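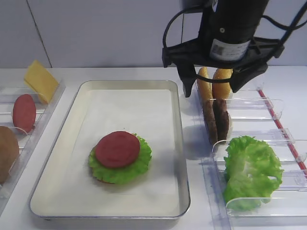 **Tuesday, bench notes + equipment request**

Request form is still open in the other window. Rajeshwari wants one page from us saying what we need for next year and why, ranked. I keep starting with the Turitz quote and keep getting annoyed at it, so I'm writing the annoyed version in the notebook first and will clean it up after.

What the quote covers: a second arm, a second gripper, a mounting plate, cables, "integration support." The price is what we expected. Lead time is 17 weeks, and the salesman would not commit to that in writing. Integration support is a phone number during their office hours, as far as I can tell from the terms. I asked what happens if the gripper plate doesn't match the wrist and got sent the same PDF again.

Mercedes is for it. Her argument, as fairly as I can put it: one arm means one person working at a time, everybody else waits, and when the arm is down the whole project is down. I agree with all of that except the last step, where the answer is a second arm. When I go through the notebook for the downtime, very little of it is the arm. It's racks shifting, dividers coming loose, somebody waiting for somebody else to come back from a meeting, and the afternoon we lost to a software update. A second arm would have sat idle right next to the first one for most of those.

**What I'd want to see before signing**

- A log of hours when two people both wanted the arm and only one could have it. We don't have this. Sharada says she can put a sign-up sheet on the door.
- Somebody named as the owner of the second station. A name, please, "the group" doesn't count.
- Where it goes. The current table doesn't have the reach for a second base, and the other bench is full of Madalena's things until her project closes.
- A written answer from Turitz on the plate.

**The burger task**

Took some time at the bench after lunch to look at the layout again with money in mind. Bottom bun, lettuce, red slice on the paper in the tray, the rest waiting on edge in the racks. It's a decent task for what we need. Flat things, floppy-looking things, thick things, all picked from a standing position and laid down flat. Visitors understand it in a second, and Rajeshwari has said more than once that this matters for the renewal (I have opinions about that, they're on an earlier page).

What I don't want is for the task to be the argument for the purchase. A nice demo makes everything in the room look necessary. If we put a photo of a burger on the request form, somebody upstairs will approve the arm and cut the boring lines under it, and the boring lines are the ones I care about.
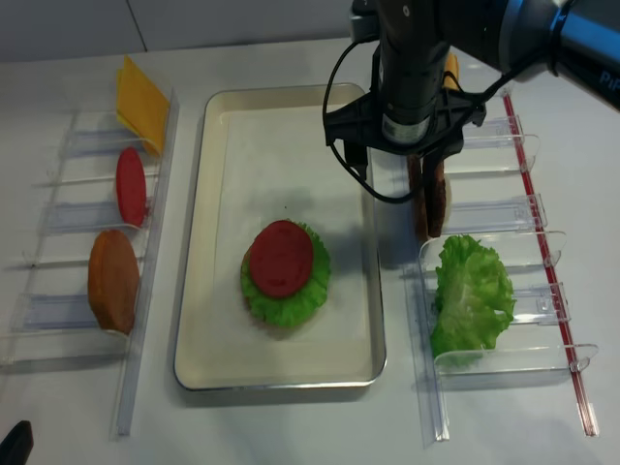
**Annapurna Alva**
Lab engineer, shared equipment

Going on to the boring lines.

**Racks.** The acrylic is the part of this setup I'd spend on first. The upright dividers decide where every pick starts. If one leans, the piece in it leans, and then whoever is running has to stop and fiddle. We've been treating the racks as something that came with the bench. Fernandes quoted about $800 for a new left and right pair with a keyed base, cut to our drawing, and they'll hold the drawing on file so the next pair is just a reorder. I called and got a person who knew what a slot tolerance was. That already puts them ahead.

Mercedes asked if we could just print them. We could. We did, for the earlier version, and the printed ones warped, and she was the one who complained. Also the clear material is useful to us: you can look through a divider and tell what's sitting behind it. I'd stay with clear.

**Fingers.** Gondix sells replacement fingers at $79 a pair. I would order 2 pairs now and put them in the drawer with the label facing out. We have no spares at all, and I can't explain how we got through the year that way. Two long black fingers reaching down between rack dividers is exactly the arrangement where one day somebody jogs the wrong axis. The geometry bothers me most on the right side, where the patties and the lettuce stand and the fingers have to come down behind or around whatever is being taken. Worth checking if Gondix has a narrower finger. Their catalog shows one, but the drawing has no thickness on it, so I've written to ask.

**Cable.** The cable at the wrist loops out a good way from the body. Every time I stand at the table I look at it. I have no incident to point to and I'm not going to make one up for the form. But a proper cable guide is cheap, Turitz lists one, and I'd like to know why it's an accessory instead of in the box. If we do end up buying the second arm I want the guide included or I want it off the price.

**Tray.** Fine. Metal rim, sheet of white paper in it. Paper is the cheapest thing we own. Leave alone.

**Food pieces.** The lettuce is what I'd want duplicates of. It's the piece people argue over when they compare results, and if it gets lost or somebody steps on it, we're buying whatever the shop has that week and starting the comparison over. Madalena wants a full second set, sealed, in the cupboard. Yes. Goes on the form under consumables even though it will look silly there.

**Trenico**

Separate heading, separate headache. Trenico sent an offer for their planning software, annual license, per station. The deck says we'd cut setup time "dramatically." I asked compared with what. The reply was a case study from a packaging line, sealed boxes on a belt. Nothing in it stands on edge, nothing in it is shaped like a lettuce leaf.

They did offer a trial. My conditions, if Rajeshwari lets me set them:

1. They run it on our table with our racks, using our pieces.
2. We pick the order of the stack on the day.
3. Sharada times it, both ways, including the time their engineer spends typing.
4. No slides.

If it does well under those I'll change my mind and write that down here too. Per station licensing is the other catch. Buy the second arm and the license doubles, and this is nowhere in the Turitz comparison sheet Mercedes circulated. I added a row for it and sent it back to her.

**Ranking as it stands now**

1. Gondix fingers. Order this week out of the small budget, don't wait for the form.
2. Fernandes rack pair.
3. Duplicate food set.
4. Cable guide, if sold alone.
5. Trenico trial (free, costs us a day).
6. Second arm. Deferred until there's a sign-up log worth reading.

Mercedes will say that putting the arm at the bottom means we never get it, that the money has to be asked for while there is money. She may be right about how the money works. She's been through more of these rounds than I have. I offered to write the arm as its own request with her name on it and my comments attached, and she's thinking about it. That's a fair way to do it, I think – the small items then can't be traded away against the big one.

One more thing on the arm, so I don't forget. Rajeshwari asked if a used one would do. Possibly. I'd want the hours on it, the reason it was sold, and the controller version, and I'd want to see it move under load before we pay. The used listings I looked at had none of the above, just photos of the thing folded up on a pallet.

**To do**

- [ ] Email Turitz again re: plate. Ask for a yes or a no.
- [ ] Fernandes: does the quote include the base screws? Is the price good into the new budget year?
- [ ] Measure the slot width at the front and the back of both racks and write it on the drawing. I suspect the drawing is older than the racks.
- [ ] Sharada: sign-up sheet on the door, with a column for "wanted it, couldn't get it."
- [ ] Ask Madalena when her bench is free. Get it in an email.
- [ ] Chase Gondix for finger thickness.
- [ ] Clean version of this page to Rajeshwari, without the remarks about the salesman.

*Margin, later:* Gondix answered. The narrow finger exists but needs a different adapter, price on request. Staying with the standard pair for now.

*Sharada's note underneath:* sheet is up. Pen is on a string. Please leave the pen on the string.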